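The Dandbridge Youth Hockey program will begin its fall schedule in September with one change that parents and coaches should understand before the first ice session. Goaltenders will no longer spend full team practices standing in the crease while skaters shoot at them. Each practice will include a fixed goaltending block, and head coaches are expected to protect that time.

I have coached goaltenders in this program for nine seasons, and the matter has come up at nearly every preseason meeting. Last winter Chi-keung Kwan kept a written log of shots taken on our two peewee goaltenders during regular practices. His total was 3,553. Of these, 1,275 came in line drills where the next shooter released the puck before the goaltender had recovered from the previous save. Repetition of that kind teaches a young player to drop early and stay down.

## Structure of the Block

The block runs at one end of the ice while skaters work at the other. It opens with movement only, and no pucks are used. Goaltenders work post to post, then from the top of the crease back to each post, stopping fully and setting their feet each time. Coaches should correct depth and stance during this period and leave glove position for later.

Shots follow from a single shooter at a known spot. The shooter waits until the goaltender is set. After each save the goaltender must find the rebound with the eyes before moving to it. We ask that no shot be taken above the shoulders at the squirt level or below.

The last part is a short live game, two against one, played from the hash marks in. Coaches should keep instruction to a minimum here and write down anything that needs attention at the next practice.

## Responsibilities of Head Coaches

Practice plans must show the goaltending block by start time. A plan that reads "goalies as needed" will be returned. Teams sharing ice with Prostcombe on Saturday should agree on which end will be used before players leave the locker room, as the two programs run different warmups.

Kwan-ho Man will attend one practice per team during the first month and will provide written comments to the coaching staff. These comments are meant for the adults and should not be read aloud to players.

## Equipment

Leg pads should be fitted with the skates on. The knee must land in the center of the knee cradle when the player drops. Families borrowing program equipment may exchange it once at no charge during the season, and chest protectors that leave the collarbone exposed should be exchanged immediately.

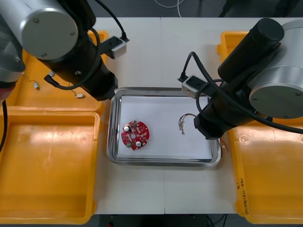
## Questions From Families

Several parents have asked whether a child may try the position without committing to it for the year. At the mite and squirt levels the answer is yes, and coaches are asked to rotate any player who shows interest. From peewee upward, the position is assigned after evaluations.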